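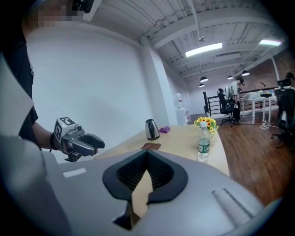 ## 4. Preparing the hand-held grippers and the table

This section is for the person who sets up the recording table in the morning. It is written for the Havura hand-held gripper, both the left and the right one. For the arm itself, see section 6. Please read the whole section one time before you begin with step 1.

### 4.1 Before you switch on

1. Take both grippers out of the charging tray and look at the fingers. They are soft at the tips and they wear. A finger with a crack longer than 7 mm must be changed (see 4.4).
2. Press the handle slowly to the end and let it go. The fingers shall close fully and open again without a jump. If you feel a jump, clean the slide before you continue.
3. Wipe the marker cube with a dry cloth. Do not use alcohol on it. The print comes off at the corners first, and then the tracking is lost when you turn the wrist.
4. Check that no corner of a marker is lifting. A lifted marker shall be replaced together with all the others on the same cube. Old and new prints must not be mixed.

**Caution:** Do not carry the gripper by the cube. The cube is held by two small screws only, and if it is turned even a little the calibration is no longer valid.

### 4.2 Placing the objects

1. Put the objects for the task on the table within reach of both grippers. Leave one hand's width free along the front edge.
2. Kettles are used empty and without their base. Bottles can be full, but the cap must be closed.
3. Lay the cloths last. A cloth which is used for folding starts flat. A cloth which is used for picking up may be crumpled, and you should crumple it again in a new way before each take.
4. Shiny objects give reflections of the lamps. Turn them until the strongest reflection is away from the operator. It is not necessary to remove it fully.

> **Note.** Objects that are not part of the task may stay on the table. Frida Bergmann asks that they are moved to another place after every tenth take, so please write in the log that you did it.

### 4.3 Calibration check

1. Start the station software and wait until both grippers are listed. This can take a minute after a cold night.
2. Hold the first gripper still over the table, with fingers pointing away from you, and press **Check**.
3. Turn the wrist slowly to the left, back to the middle, then to the right.
4. Read the code in the lower line of the window:

| Code | Meaning | What to do |
|---|---|---|
| 1033 | Marker cube not found | Clean the cube, check the light, try again |
| 1208 | Cube found, but the position is drifting | Tighten the cube screws, then do the full calibration in section 5 |
| no code | Check passed | Continue with the second gripper |

5. Repeat with the other gripper. Do not let the two cubes touch each other during the check.

If code 1208 returns after a full calibration, stop and call Inger Hafstein. Do not record with this gripper in the meantime, also not for practice takes, as these were mixed with the good ones in September and it took long to sort them out.

### 4.4 Changing a finger

1. Switch off the gripper and take out the battery.
2. Loosen the screw at the root of the finger. Hold the finger while you do it, otherwise the spring washer falls into the housing.
3. Push in the new finger until it stops. The curve shall face the other finger.
4. Tighten by hand, then a quarter turn more with the key.
5. Change the second finger also, and do the check in 4.3 again.

Spare fingers are in the grey drawer marked Skirkness. When there are only two pairs left, tell Birthe Kirkegaard.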